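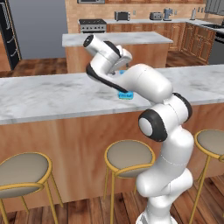 Got the quote for a new kitchen worktop today. £648 a metre for marble, fitting extra. The firm in Coninby wants a 90 per cent deposit, so I won't be using them.

Second quote, from a yard in Tevcombe: £545 a metre for the same thickness. They said to reseal it every year and wipe up lemon juice straight away.

My sister has had hers 5 years. Two dull patches by the hob and a ring from a vinegar bottle. She says she'd buy it again.

Going to look at offcuts in Tevcombe next month. If anyone has had granite from there, please let me know how it's worn.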